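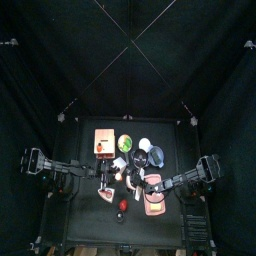 A black gripper above a dark tabletop, near a small white object.

We use cookies to improve your visit. Accept | SettingsReview: Goltelside Audio Walking Guide

The Goltelside Audio Walking Guide, published by Takby, is a handheld player offered to visitors who prefer to see the old harbor district without a group. Our office tested it over two mornings in January.

The device holds 50 recorded stops in four languages. Narration is clear, and the chapters on the fish market and the customs house are well researched. Volume was adequate beside traffic. The printed map is less satisfactory, as several street names are too small to read comfortably.

Rental requires a deposit of 100 dollars, refunded on return before 6 p.m. Visitors with limited mobility should note that the northern loop includes 80 steps and that no alternative route is given.

The guide is recommended for independent travelers with at least three hours available. Families may prefer the shorter Clirkis tour.

Comments (2)

Matilde Seixas: Does the deposit apply to each player or to each party?

Wai-kit Liao: Each player. We paid it twice and had both back the same afternoon.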